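The Fake Skin Business

By the time I had been sold on practice skin for the third time in one afternoon, I had started to keep a list of the words used to sell it. Lifelike was in the lead. Realistic was close behind, and there was a late run from tissue-true, which I don't believe is a word. All of them were being applied to a pink slab about as big as a paperback.

Suture pads are an old idea. People learning to close a wound have long practiced on pig's feet, chicken thighs, bananas and the sleeve of whatever they happened to be wearing. The synthetic pad was supposed to clean all that up. It doesn't spoil, it doesn't smell, and you can leave it on the kitchen counter without upsetting your roommates very much. What has changed is how many there are, and how much is claimed for them. In March I counted 328 separate listings for pads and kits before I gave up, many of them plainly the same pad with a different name on the box. Prices ran from the cost of a sandwich to $600.

I bought 2 of them. I'm not a surgeon, and I did not become one. I had a needle driver, a pair of forceps, a packet of black braided thread and more free evenings than I like to admit. 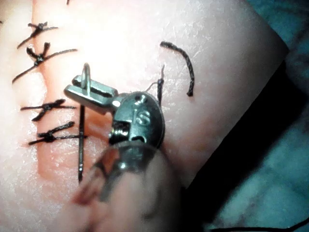
Makers of these things love to talk about feel, and feel is the hardest claim to check from a web page. The cheaper of my two, a Govavell, had a surface like a new eraser. The needle went in with a squeak and came out wherever it wanted to. What you can judge by eye is the finished work, and four knots down a reddish line will tell you plenty if you look at the tails. One stitch here has tails that run far out over the pale surface on both sides, while the one farther down, past a bare gap, is trimmed short and neat. I wouldn't call either a failure. But the kits come with a card that says to aim for even spacing and even tails, as though saying so were the same as teaching it, and the card is where most of the instruction stops.

That card bothers me more than the squeak does. For $600, the Mirneo kit gives you a hard case with foam cutouts, and a booklet that spends its first four pages on the company's values. The part on tying a square knot gets half a page. The drawings show two hands that have been separated from any arms and appear to have six or seven fingers' worth of thread between them. I learned the knot from a library book.

To be fair to the pad itself, it was better. It had some drag to it. When I pulled a stitch too tight the edges bunched up and stayed bunched, and I could see my mistake sitting there as a little ridge. The Govavell let me pull as hard as I liked and then tore, clean through, on the second evening.

Tearing is the thing no listing mentions. Pads wear out. Each pass leaves a hole, the holes join up, and soon the best-looking stretch of wound is the one you haven't touched. Mirneo says its pad is good for 1,768 passes of the needle. I asked how a number that exact was arrived at and got back a polite message about quality testing and a discount code. 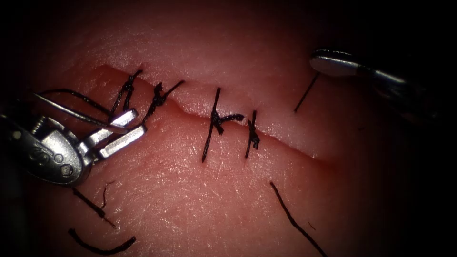
Four stitches in, with the right-hand stretch of the cut still to close.

Part of the sales pitch is that the wounds are now "irregular." Older pads had straight slits, as tidy as buttonholes, and straight slits are easy. A cut with a jag in the middle is a different job, because the two edges no longer sit level and you have to decide where they meet before you put the needle anywhere. I think this is a real improvement, possibly the only one in the whole category that I'd pay extra for. I'd still like to know why it costs so much more to mold a crooked line than a straight one.

You could also make your own crooked line. A plain uncut pad and a scalpel will do it, and the cut will be as uneven as your hand is. Jõgi, a small outfit that sells blank pads by the sheet, seems to have understood this. Its website is ugly and its shipping is slow, and the sheet I borrowed from a friend's stash held a stitch about as well as the Mirneo did. No hard case, no values. It did have a faint smell of pool toy that never left my desk drawer. 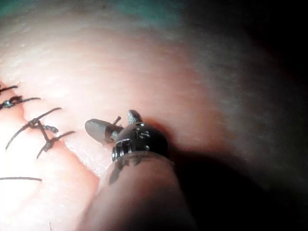
The blank sheets have one more thing going for them, and it has to do with shape. Most pads are sold flat and used flat, stuck to a table. Bodies are mostly not flat. Bend a thin pad over a rolled towel and everything gets harder: the far edge drops away from you, the light stops reaching where you want it, and the wound tries to open while you're tying. I spent an entire evening on three stitches that way and had to cut two of them out. It was the most useful evening of the bunch.

Then there is the subscription. Niteo will mail you a fresh pad every month along with access to an app that scores a photograph of your work. I sent it my worst row and received 84 out of 100. I sent it the same row upside down and received 71. The app advised me to "focus on consistency," and I've decided to take that as an apology.

I'm not against any of this. A beginner who makes bad knots in a pink slab at home is doing something worthwhile, and I'd rather the bad knots went there than into me. What I don't accept is that the slab needs to be lifelike to be of use, or that anyone selling one has shown me it is. The thread is real thread. The knot either holds or slips. My hands cramped the same way on the cheap pad as on the dear one.

If you're buying, get the blank sheets, more thread than you think you need, and a decent needle driver with a ratchet that closes properly. Mine doesn't, quite. It came with the $600 kit.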